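Teaching by doing the dull things

The first thing I was offered at Prirero was a cup of tea, and the second was a hat. It is more of a headband really, with a small camera sitting over the brow, and everyone who works on the Flimau project has spent a good part of the summer wearing one. "You forget it after ten minutes," the project lead told me, clearing a chair of jumpers so that I could sit down. "Then you go to scratch your forehead and remember."

The idea behind Flimau is easy to say and has taken the team 3 years to get right. They want robots to learn ordinary handwork from people, and they want to do it without putting a person at the controls of a robot for every single lesson. So people do small jobs at a desk or a kitchen counter, the camera sees what they see, and a program called Hukel works out where the hands are and what the fingers are up to. A robot is then trained on a great heap of these recordings, with a much smaller helping of lessons given on the machine itself.

"We started with cups, because everybody starts with cups," she said, laughing. "And cups went nicely, and we were very pleased with ourselves, and then somebody suggested tape." 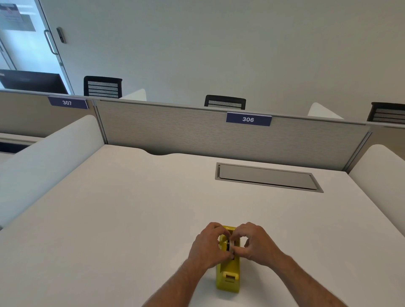 Tape, I learned, is a horror. It bends, it sticks to the very fingers that are holding it, and the two hands have to agree with one another the whole way through. "With a cup you can be a bit clumsy and still get there," she explained. "With tape, one hand does something silly and the other hand pays for it. We all do it without thinking, and that's rather the trouble when you want to write it down."

So they gave up writing it down and recorded it, over and over, until they had 3,000 clips of people doing desk jobs of one sort or another. Of those, 352 were tape. To these they added 50 lessons on Deng, the two-armed robot that lives at the other end of the building, and compared the result with a Deng that had been given the 50 lessons and nothing else. The one that had also learned from people did better at finding the loose end and at keeping both hands working together. It did no better at letting go, and she was quite firm that I should put that in.

"Our fingers are soft and Deng's aren't," she said. "A person sort of rolls the tape off the skin. You can watch that all day long and it won't help you if you haven't got the skin."

They are trying softer fingertips next, and a fresh round of recordings with parcels and string. I asked whether she still used tape at home. "I do," she said, "but I've gone terribly slow at it, I keep watching my thumbs."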